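Glass lids with teal rims, I love you

I finally did the container sort I've been promising since August! My favorites are the ones with the clear glass top and the chunky teal rim – there's a little tab on the side that gives you something to grab.

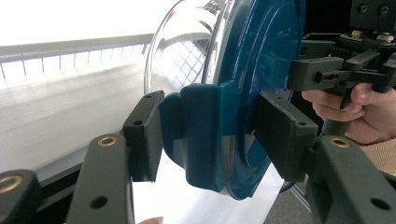
Clearing the clutter

Everything came out of the cupboard, which took me 16 minutes, and I matched lids as I went. So satisfying.
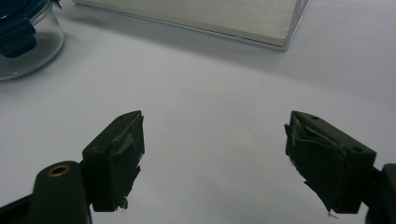 I'm keeping the glass and passing the old plastic tubs on to Shayne, who packs lunches for two.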